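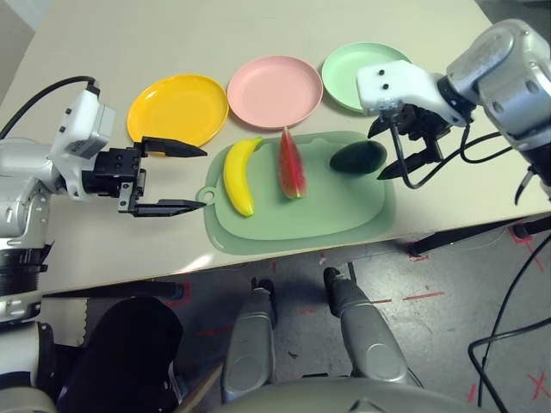 3.2 Collection of Bimanual Sorting Demonstrations

The sorting task is the second of the tabletop tasks in the Floseo set and the first that calls for both arms. Each episode begins with three pieces of imitation produce on a green cutting board and three plates behind it. The operator moves each piece to the plate named in the instruction. An episode ends when all pieces have been placed and both grippers have left the area above the plates.

All demonstrations were recorded by teleoperation. The operator's hand poses were mapped to the two wrists, and a trigger on each side set the opening of the corresponding two-finger gripper. Observations consist of head camera images, joint positions for both arms, and gripper opening. The legs were held in a fixed stance for the full episode and are not part of the action space, although they remain in the head view below the table edge (Figure 2). We did not crop them out. An early policy trained on cropped images lost the front edge of the table as well, and its reaches toward the near side of the board became less consistent.

Figure 2. Head camera view in the sorting task. Yellow-orange, pink, and mint-green plates stand behind the board, which holds a banana, a watermelon slice, and a dark green avocado-like item. Both grippers are at the board, with the left gripper overlapping the rim of the yellow-orange plate.

Plate order and produce position were varied between episodes. Placement was drawn from a list prepared by Siham Farouk before collection began, and operators were asked to match the list by eye. No fixture was used on the tabletop, so small offsets in board angle and plate spacing are present throughout the data. Plates were allowed to sit close together. This makes the release step harder, as an opening finger can push a neighboring plate, but wide spacing in the pilot data led to policies that failed whenever the plates were moved inward.

Arm choice was left to the operator within one rule: a piece on the left part of the board was to be picked with the left arm, and a piece on the right part with the right arm. Pieces near the center could be taken with either. We kept this freedom after comparing it with a fixed assignment in the Jirnar trials, where operators crossed the arms more often and paused longer before the last pick.

Occlusion is common in this task. In Figure 2 the wrist bracket of the right arm hides part of the mint-green plate, and a finger of the left gripper covers part of the lower edge of the yellow-orange plate. Episodes were not rejected on these grounds. An episode was rejected if a piece left the table, if the board was dragged during a grasp, or if the operator released the trigger by mistake and had to repeat a pick. Regrasps made on purpose were kept and marked in the episode log.

After rejection, 194 episodes remained. Two operators, Sorcha MacAulay and Marina Galanis, recorded the full set in May. Segment labels (reach, grasp, transfer, release) were added afterward by Ourania Giannakopoulos using the Bavo annotation tool, with one pass per episode and a second pass wherever grasp and transfer overlapped across the arms. In those cases the two arms carry separate labels for the same time step, and the policy in Section 4 is trained on both.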